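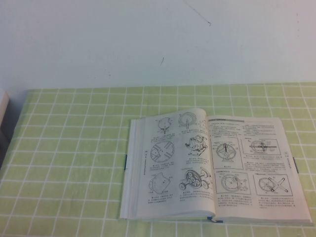
I've been back to the secondhand bookshops in Nukside and I came home so happy that I'm writing this with my coat still on. If you've never gone, go! The best one is Prellar, which is down the steps behind the old post office and smells of radiator and dust. The shelves have labels, but the books have wandered. I went in looking for a bread book and found a history of lighthouses, a guide to pruning pears and somebody's school atlas with all the rivers inked over in purple.

I paid 15 dollars for the lot, and the atlas alone would have been worth it.

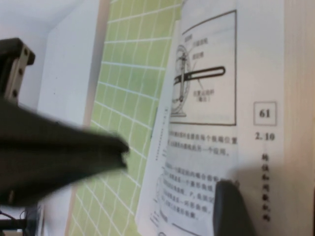 A reader wrote after my April post to ask why I don't just order used books online, and added that it would save me the bus fare. Fair question! I do order things, when I know what I want. But I never would have typed "pruning pears" into a search box. I don't even have a pear tree (yet), and I read the first three chapters on the bus home and nearly missed my stop.
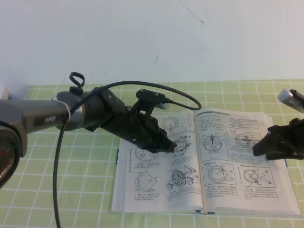 Prulent, Issue 117

A few notes for anyone planning a trip. Prellar opens at 11, and the good stuff is on the low shelves, so wear pants you can kneel in. Bring a tote with wide handles. Juntunen, across the street, does cardamom buns and has a window seat long enough to spread your finds out on, and they've never once hurried me along.

Look through the foreign-language shelf too, even if you only read English. Technical books are wonderful for this, because a good line drawing of a gear needs very little translating. 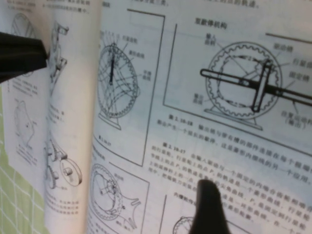
Posted by Prulent, 2022-12-01

Next on my list is the shop over the hardware store, where I'm told the cookbooks are kept on the stairs. I still need that bread book. If you know one with a decent chapter on rye, leave me the title in the comments, and tell me where you found your copy!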